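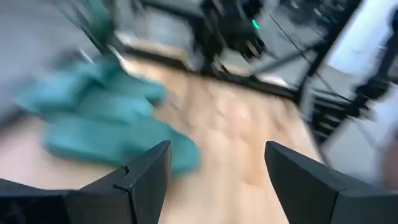
Week 4 — shutter speed and blur. Picking up where we stopped, which was halfway through the exposure triangle with half the room packing up. Shutter speed = how long light gets in. Everybody has that part now. What we didn't get to is what time does to shape. A thing that moves across the sensor while the shutter is open gets spread along its path, and the detail goes first, then edges, then the thing itself. Look at the tabletop at the top of the sheet: strong motion blur, and then the dark shapes in front of it, where you can still follow a thin jagged line near the inner corner of the left one. So blur is not one number for the whole picture. Different parts can carry different amounts. Write that down, it comes back in the assignment.

Two kinds of motion blur, keep them apart in your notes:

1. Subject blur. Thing moves, camera doesn't. Background sharp, cyclist smeared.
2. Camera blur. Camera moves, whole view shifts together. Includes shaky hands, pressing the button too hard, leaning on a railing that a tram is going past.

And out of focus is neither of these!! Last term a good third of you handed in focus errors labeled as motion blur. Test: find a small bright point (streetlight, a reflection on a spoon). Out of focus it turns into a soft disk. Motion turns it into a line, or a hook if your hand wobbled. The line tells you the direction too. If all the lines in the picture run the same way and are the same length, suspect the camera.

What decides how long the smear is

— Speed of the subject, obviously.
— Direction. Runner crossing in front of you smears a lot, same runner coming straight at you hardly at all.
— Distance. A car ten feet away crosses your view in no time. An airliner is far faster and seems to crawl.
— Focal length. Longer lens magnifies the movement along with everything else.

Distance is the one people forget. Train window: fence posts beside the track gone to streaks, the farmhouse on the hill nice and crisp. Same shutter speed for both. But watch out for turning. If the camera only pivots on the spot, near and far slide across the picture at about the same rate, so distance stops helping you. If it travels sideways, near things slide more. And anything that travels along with the camera (dashboard, handlebars) keeps its place and stays sharper than the road. Draw the three cases as little sketches, it takes two minutes and you wont forget it.

The handheld rule

Old rule of thumb: slowest safe speed is one over the focal length. 50 mm lens, 1/50 or faster. 200 mm, 1/200. 600 mm, 1/600, so on most cameras you would pick the next click up, 1/640. For small sensors, use the full-frame equivalent length and not what's printed on the barrel. Stabilization buys you a few stops but ONLY against camera shake. It does nothing about a toddler.

The rule is a starting point. Jörg Sperling can hold 1/8 with a 35 after lunch and I can't hold 1/30 after coffee. Find out your own limit: same lamp, same lens, ten shots at each speed, then zoom in and see where they start to go bad. Elbows in, breathe out, squeeze.

Rough speeds to start from (daylight, normal lens)

Water, silky: 1 second or longer, tripod
Water, frozen drops: 1/1000 and up
People walking: 1/125 to stop them, 1/15 for ghosts
Kids, dogs: 1/500, then hope
Bicycles, panning: 1/30 to 1/60
Car light trails: 10 seconds, more if the street is quiet
Birds in flight: 1/2000

Panning. Feet toward where you want to END, twist back, pick up the subject early, follow, press without stopping, keep following after the click. Most people stop dead when they press and that is exactly the moment you shouldn't. Expect a lot of rubbish. Ilse Reuter came back from the hill climb at Jonden in May with 449 frames and kept 11. She was pleased with that. One of them is up in the hallway by the stairs, look at the rider's helmet against the trees, then look at the wheels, where the spokes have vanished altogether.

Flash — short version, because we do it properly in week 7. Flash burst is very brief, so it can freeze a subject even when the shutter is slow. With slow shutter you get both together, a sharp figure plus a smear from the ambient light. First curtain: smear seems to run ahead of the subject. Second curtain: smear trails behind, usually looks more natural. Setting is buried in the menu, bring your manual.

Too bright for slow speeds? Lowest ISO, small aperture, then an ND filter. Three stops takes you from 1/60 to 1/8. Don't go straight to f/22 for everything, it softens the picture from diffraction and then you'll blame your tripod. The department has a few loan filters in the Görtz cabinet, sign the sheet please.

Assignment for next time

Four prints or files. One subject blur with a sharp background. One camera blur on purpose. One pan. One where near and far are smeared by clearly different amounts — no editing. Speed and focal length on the back or in the file name. Cropping is ok. Two sentences each on what moved, not a page.

Reading: handout 3 again, the bit on stops, becuase it was clear last time that some of you hadn't.

Shares 1,062 | Comments 11

Contact the course office | © Ilse Reuter and Jörg Sperling | Back to top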